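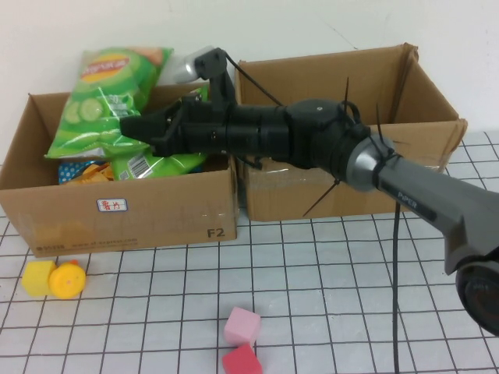 Cucumber crisps over the left-hand box.

Subject: Re: [terrace-list] New manager, new stand, new everything
From: Brunello Rizzi
Date: 2024-10-18

On the subject of the new manager, Skomby wrote:

> Give the man a chance. Urrutia got 17 points out of his last
> spell in charge and that was with a squad half the size. The
> board says he has money to spend and the new stand puts another
> 800 on the gate. I can see us in the top six by spring. Who
> else would you have got at this stage of the season?

I'd have got someone who plays with a left back, for a start.

I was at the Amero Park game in August when we were told the slow start was down to fitness. Then it was injuries. Now it is the old manager, who has gone, so I suppose we shall need something new by Christmas. We have won 2 matches. Urrutia may well be a decent coach, but those 17 points you mention came in a division below this one, and he was out of work for a good while afterwards. I would like to know why before I buy a scarf.

As for the stand, 800 extra seats are only worth having if there are people in them. I sat in the east side last time and had a whole row to put my coat on. The club put my ticket up all the same.

And money to spend on whom? The only name I have heard is Skorodon, who is a good header of the ball and has not finished a full match this season that I know of. He came off after 65 minutes against us and looked glad to go. If that is the big signing, then fine, but please don't tell me it is a plan.

I do agree with you about the young lad in midfield. He should start every week – he passes forwards, which makes a change. My worry is that a new man under pressure always picks the old hands, and the boy will be back on the bench after one bad half.

I will be there for the next home game, same as ever. Does anyone know if they are still shutting the turnstiles by the car park? The website says one thing and the steward told me another.

Brunello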